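Equipment planning notebook, Bench 2 and Bench 3
Entry for October, opened 9:40 a.m.
Kept by Sânziana Pop. Comments from colleagues are entered with their initials.

Purpose of entry: to record the state of the equipment request for the coming year before it goes to the purchasing office, and to note what remains to be priced.

1. Position at start of day

The request stands at four lines: a second arm for Bench 3, replacement gripper fingers, lighting for both benches, and a service agreement. Laurențiu Radu has asked that each line carry a named owner. I have the arm and the service agreement. Firdevs Tokgöz has the fingers. Ro-un Hong has lighting. Alina Căpraru reviews the whole and signs.

The carry-over from last year may be applied to consumables only. This was confirmed in writing and the message is in the shared folder. It cannot be put toward the arm, whatever the earlier draft said. The earlier draft is withdrawn.

2. The arm

Two suppliers have answered. Brostness offers the same model we run on Bench 2, with the current controller. Torvik offers a lighter arm with a longer reach and a smaller payload. Both prices are in the folder and are not repeated in this notebook, as the Torvik figure is marked confidential.

Points for Brostness: our mounting plates fit, our spare cables fit, and the staff already know the pendant. The existing calibration scripts should run with small changes. Delivery is quoted at 19 weeks from order, which puts arrival after the spring work has begun.

Points for Torvik: shorter delivery and a lower price for the arm itself. Against this, the quotation leaves out the adapter plate, the longer base cable and the training day. Once those are added the difference becomes small. I have asked for a revised quotation with all three shown separately.

Payload is not a deciding matter for the tabletop work. The heaviest items in regular use are well inside the limit of either arm. It would matter if the bin-handling study is renewed, and Laurențiu has been asked whether that should be assumed. No answer yet.

L.R., added 11:15: Do not assume it. Plan for tabletop work only. If the study is renewed it will bring its own equipment money.

Noted. The payload column has been taken out of the comparison sheet.

3. Gripper fingers

Firdevs reports that the soft pads on the present set wear at the inner edge first, and that the left pad is usually changed before the right. Clitex sells pads in packs with both sides included. She has asked whether single-side packs can be supplied. Until they reply, the line is entered at the standard pack price, 476 for the year's supply, shipping included.

She also asks for one set of narrow fingers for thin items. Cable handling is the main reason. The wide fingers tend to press a cord against the table when they ought to lift it, and the run is then marked as failed. I support the request. One set only, to be shared between benches, with a sign-out line on the cabinet door.

4. Lighting

The overhead lights are adequate for people but give strong highlights on shiny objects, and the segmentation results suffer for it. Ro-un proposes diffuser panels from Drandel, two per bench, on the existing posts. The quoted price is 1,396 for all four panels with brackets. Electrical work is not needed.

Alina asked whether cheaper film over the present fixtures would do the same job. Ro-un's view is that film would help but would turn yellow within the year and would have to be replaced from the consumables money. A trial with one sheet of film was agreed before the panel line is approved. Ro-un to run the trial on Bench 2 using the glossy items from the object set and to leave the matte ones as a control.

The object set itself needs no new money this year. The fruit and vegetables are in good order and the household items are sufficient. A corded item should remain in every tabletop layout, as agreed in the last review, so that the planner is tested on something that does not stay in one compact shape.

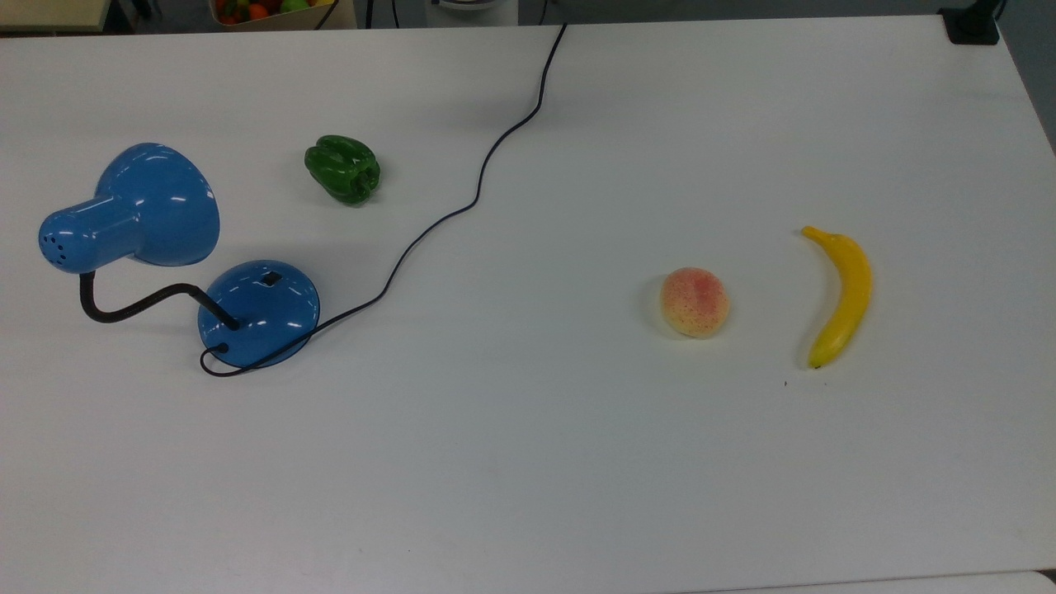
5. Table surface and clamps

No request for a new tabletop. The white surface is easy to clean and gives good contrast for most of the set. Pale objects are harder to separate from it, and Firdevs would like a gray mat for comparison. This is a small purchase and can come from the carry-over. Approved on my line, subject to Alina.

Clamps for the Bench 3 posts are to be ordered with the lighting brackets so that there is one delivery charge. Ro-un to check the thickness of the table edge before ordering. The clamps bought two years ago were one size too small and are still in the drawer.

6. Service agreement

The present agreement covers one arm, one visit a year and telephone support. With a second arm the supplier will want to move us to the next level. I have requested a price for adding the second arm to the present level, with the visit covering both on the same day. In the last period we logged more than 70 hours of downtime, and most of it was spent waiting for a part that could have been kept on the shelf. I would sooner put money into a small parts stock than into a faster response time. Laurențiu agrees in principle and wants to see the parts list.

Draft parts list: one base cable, one wrist cable, one emergency stop button, fuses, two sets of pad screws.

A.C., added 2:30 p.m.: Add a spare pendant cable. It was the cause of the long stop in spring. Otherwise no objection. Please show the stock as a separate line so that it is not cut together with the agreement.

7. Open items

Torvik revised quotation, with adapter plate, cable and training day. S.P.
Clitex answer on single-side packs. F.T.
Film trial, results to this notebook. R.H.
Edge thickness, Bench 3. R.H.
Parts list with prices, pendant cable added. S.P.
Review and signature. A.C.

The sheet in the folder has been brought into line with this entry. Version letter is now D. Please delete local copies of C.

Closed 4:50 p.m.
S.P.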